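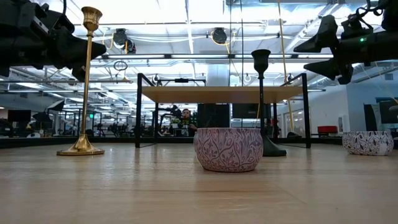 Gripper keeps losing thin candlesticks – change the fingers or the camera?

Zoia Prokopenko

Hi all, hoping someone has been down this road. I've got two arms facing each other over a wooden table, both with black grippers, and I'm meant to be picking between two sets of fingertips before the end of May. My test objects are a brass candlestick, a black one in much the same shape and a couple of round patterned bowls with leaves on. All bought in one go from a charity shop in Corkirstead, so nothing precious!

The bowls are fine. Both sets of tips (the hard Osten ones and the softer Dorix pads) will take a bowl by the rim all day long. It's the candlesticks that are driving me up the wall. The brass one has turned knobs up the shaft, and if the fingers close on a knob it tips over sideways as soon as I lift. The black one is worse in a different way – the depth reading on the shaft comes and goes, and the gripper shuts on thin air a finger's width to the left.

I've done 152 tries with the Osten tips and haven't started counting properly with the Dorix. Fixed camera, 900 mm from the middle of the table, and long rows of bright ceiling lights I can't switch off (shared room). Is it worth buying new fingers, or is my money better spent on a second camera?

Posted by dahl_and_chips

Sort the camera out first. If the arm is going to the wrong spot you aren't testing fingertips at all, you're testing where it thinks the candlestick is. Thin, dark and shiny is about the nastiest mix for a depth camera, and those ceiling lights will be bouncing off the brass too.

I had the same bother with black pens. What sorted mine was a cheap wrist camera on a Dahlgren bracket, used only for the last bit of the approach. I stop 300 mm short, take another look, correct, then go in. Before you spend anything, try wrapping matt masking tape round the black shaft. If the misses stop, you've got your answer for the price of a roll of tape.

As for the knobs, pick your grasp height by hand for now and go for a plain stretch of shaft. Then run the same number of tries with each set of tips – and shuffle the order, or the pads you test second get the benefit of all your fiddling.

Posted by mothballs

Just get soft pads. Never looked back.

Posted by Kettering_Ken

Bit of both for me. Soft pads do forgive a knobbly shaft, but they also let a tall thing swing, and a candlestick with a wide heavy base will swing like mad if you lift quickly. Slow the first few centimetres right down. Also check your closing force is the same for both sets, mine had gone back to the default after an update and I threw away 776 tries because of it. Still sore about that.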